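Table Setting and Clearing in a Small Kitchen: Project Report
Home Systems course, Gultstead
10 May 2021

2. Setup

The work was done in the kitchen of the Zostanska apartment. The counter is covered in black-and-white checkered tile and backs onto a plain white wall. The cooktop adjoins the counter on one side, so any dish left there competes with cooking for space. The dishes are white, and the patterned plate has a ring of short blue strokes inside the rim.

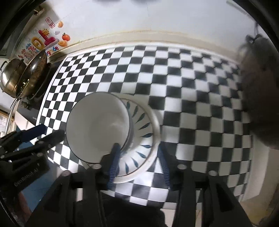

Two layouts were compared. In the stacked layout, each bowl is stored on a plate and the pair is carried as one load. In the spread layout, every piece has its own spot on the surface. We logged 165 moves in April, using the sheet from the Jimine handbook. A move starts when a dish leaves the surface and ends when it is set down again.

3. Spacing

Stacking saves counter space but hides part of the lower dish, and the plate cannot be taken until the bowl is lifted. The spread layout removes that step. It also puts rims close together – a bowl set down slightly off its spot can touch the one beside it.
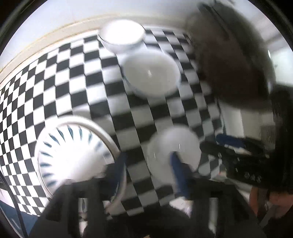 Rim contact was recorded as a fault even when nothing shifted. There were 13 faults, and all but 3 came from the spread layout. The Ververidis spacing rule was then applied to the bowls only. Plates were left where they were, as their raised rims made them easy to pick up from any side.

The raw log has 609 lines and is attached as Appendix B.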